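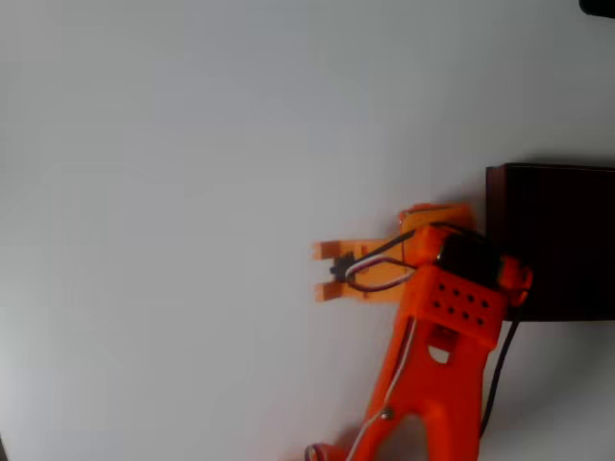 Privholm Folding Drying Rack, Large

Back in stock for September. Same rack as last year, new hinge pins, slightly wider feet. Folds flat, slides behind a door or next to the washer.

What you get
Rack, fully assembled. 2 spare end caps. Care card. No tools needed, just pull the legs apart until the brace clicks.

Details
Powder-coated steel rails
Width 60 inches with both wings up
Wings lock level or angled (angled is better for shirts on hangers)
Indoor use. Covered porch OK, don't leave it out in the rain

Good for
Sweaters, towels, jeans, anything that hates the dryer. King size sheets fit if you fold them once over the long rails. Heavy comforters no, please. The wings will sag and we can't cover that under warrantee.

Care
Wipe with a damp cloth. If the brace gets stiff, a little cooking oil on a rag does it. No bleach, it dulls the coating.

Reviews
"Bought the Enov one first, sent it back. This one stands straight even on our old floor. Wish it came in a darker color." Estela Cisternas

"Good rack. Box was huge. Feet left no marks on the tile so far." Willy Dijkstra

Shipping
Orders in before 2 p.m. go out same day from Etberg. Oversize box so no PO boxes, sorry. Store pickup is free, bring your order number and park round the side.

Returns
60 days, any condition as long as nothing is bent. Keep the box if you can. Missing caps or a bad hinge pin, write to Soo-ah at the parts desk and she will mail you one, no need to send teh whole rack back.

Item 206. Also see: Privholm wall rack, Ogura clip hanger, mesh sweater tray (sold seperately).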